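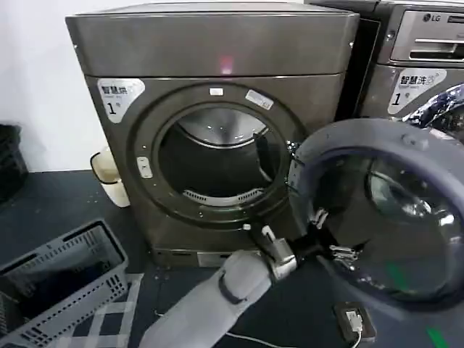 Lusix, a small robotics company, has started teaching its household robot to handle laundry, with operators guiding the arms through each step by remote control. The work began in November and covers washers, dryers and the baskets that go with them.

The operator holds a pair of handles, and the robot's arms copy the movements. Each complete run is saved as one demonstration. The team has 1,312 so far and adds up to 30 on a good day.

"The door is the hard part," said Efua Akolgo, who leads the operators. "A person pushes it with a hip and doesn't think about it. With the robot you have to plan where the arm will be when the door swings."

New operators practice for a week before any of their runs are kept. They learn to slow down near the hinges and to keep the gripper away from the glass. 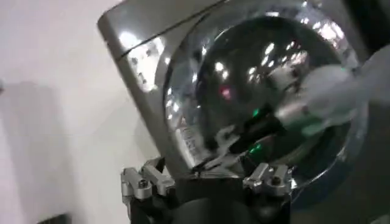

Runs that go wrong are kept too, but in a separate set. Ayuba Atinga, an engineer on the project, said a missed grasp followed by a good second try can be more useful than a clean run – the robot will need to recover from its own mistakes later.

The software that learns from the runs is called Anow. It was first tested on folding towels, where it needed 300 demonstrations before the results were steady. Atinga expects laundry machines to take many more. Doors differ in weight and in how far they open, and cloth never falls the same way twice.

Seven operators now share the shifts. Akolgo said most of them can do an hour before their hands get tired, and the schedule has been changed to give them longer breaks.

The company plans to let the robot try the dryer door without an operator next, with someone standing by at the stop button. It has not set a date for a full load.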